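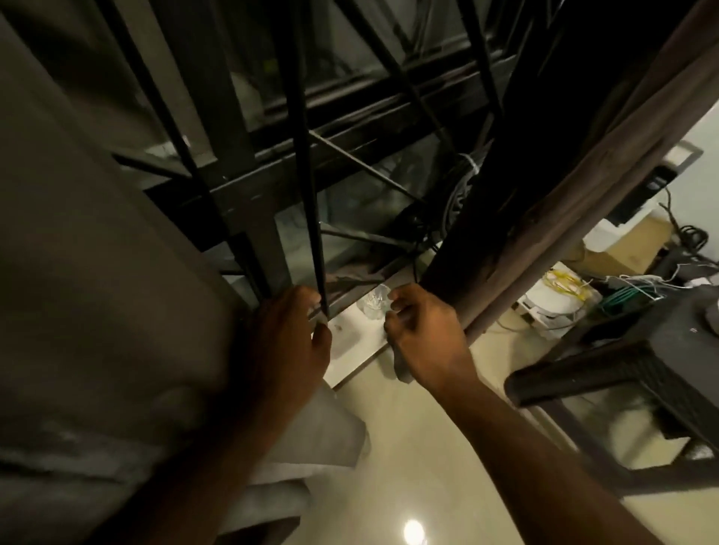 Karkano flat – windows and curtains

Gallery page for the Karkano place, windows only for now. Kitchen and hall go up when I get a minute. Put together fast at the end of October so excuse the spelling.

Started at the bottom of the window. White sill, needed a wipe, little dark specks on it. Dark metal grille over the glass with the X bracing, which means lots of corners for dust to sit in. Toothbrush for those, dry first, then damp. Do it the other way and you just make mud.

Light gray curtain one side, brown the other. Not a match and not trying to be. The gray came with us from the Grullitcombe apartment, too long there, fine here.

Floor is glossy cream tile. Shows every crumb. Sweep last, after the curtains are shaken out and not before (learned that one twice).

Spare cable coiled up and tied to the grille with a little white tie. Staying there till I find somewhere better for it.

Next, the brown satin. Heavy, slippery, folds stick to each other. Work down from the top and pull the pleats apart by hand, one at a time, otherwise they set in a clump and the whole panel hangs crooked. Faint vine pattern in the cloth, you only really notice it close up.

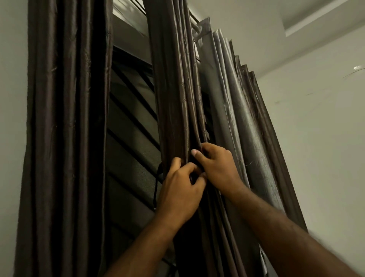

Took me 40 minutes to get the pleats how I wanted, tea break included. Could of been quicker with the steamer but the steamer leaks.

Some notes as people keep asking:

Brown satin is from Lambrechts, the remnant shelf. They had 4 panels left, took 3. Should have taken all of them.

Hooks are Flarkevari, the plain ones. The fancy ones snag on satin.

Washing – cold, gentle, no spin. Hang it back up damp and let the wieght do the ironing.

Tiebacks still to come. Want something plain, maybe cord. If anyone has a spare pair in dark brown leave a comment under the gallery.

Gallery views so far: 2,228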